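Lists > Flelley Garden Exchange > Tools and Repairs > Message 1043

Subject: Re: Loppers that won't stay sharp
From: Mereana Sutcliffe
Date: 18 July 2023

Rhys Pryor wrote:
> I've sharpened my bypass loppers twice since spring and they still
> chew the plum branches. Is it the steel, or am I doing it wrong?
> I'm using the flat stone that came with the shears.

Rhys,

Check the pivot before you blame the steel. If the bolt is loose, the blade drifts away from the hook and folds the wood instead of cutting it. Open the handles and try to wiggle the blade sideways. Any play at all — tighten the nut a quarter turn and try again.

Sharpen only the beveled side. On the flat side, take off the burr with one light pass and stop there. I had an old Stubbs pair that someone had beveled on both sides, and it never cut properly again.

Sap is the other thing. I wipe mine with mineral spirits after each tree and oil the pivot at the end of the day.

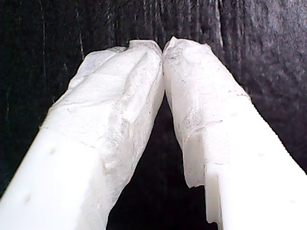
For anything thicker than your thumb I would put the loppers down and use a saw. The same goes for props under a heavy plum limb: use two poles and lean them in until the tips meet. Wrap the ends first so the bark doesn't get rubbed. I leave mine up until October.

Vaughan has a spare pivot bolt if yours is stripped.

Mereana

Recent messages in this list
Grafting tape, which width?
Waritz pole saw, replacement blade
Re: Wasps in the compost
Hultitz pears, 9 trays to share

This site uses cookies to keep you signed in. Accept | Settings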